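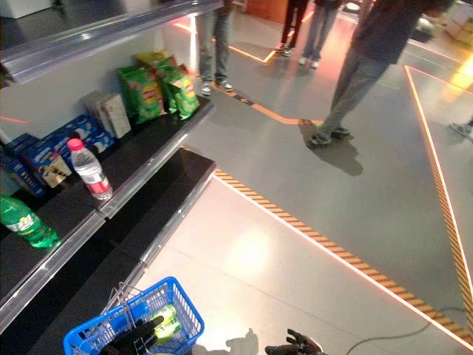

Does a smaller bag of chips mean a lower price per ounce?
Usually the reverse. In our project the small bags cost more per ounce at every store we checked.

Shrinking Packs in Neltmont: Student Project Report
July 13, 2020

Our group set out to test the claim, repeated in Sundine's store flyers, that "prices have held steady since January." We doubted it. A price can stay put while the pack gets lighter, and a flyer has no reason to mention that.

We logged 391 items in 4 stores, writing down shelf price and net weight. Bonum, the discount chain, did no better than the others. Of 50 snack items we could match to our January list, most had the same price and less in the bag.

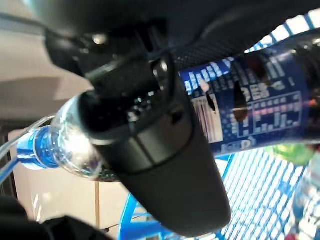
Fig. 2. Bottled water in clear plastic.

Water was harder to judge. Nic Giolla's store brand is sold as 600 ml, and we found no change in size, but the multipack discount was gone. Sundine calls that "simpler pricing." We don't buy it.

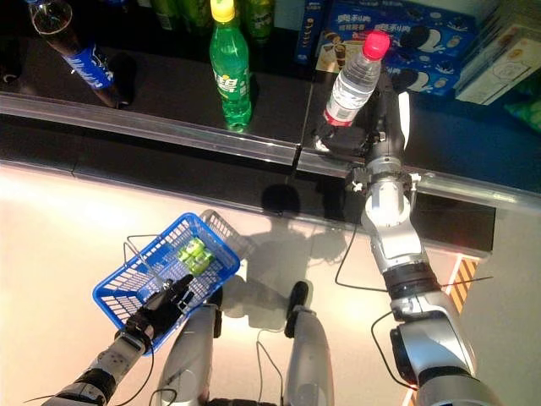

Why didn't we use the unit prices on the shelf tags?
Too many were missing or used different units, so we worked them out ourselves from the pack weights.

Our January list was short, and one town proves little. We would still like to see Sundine's own numbers.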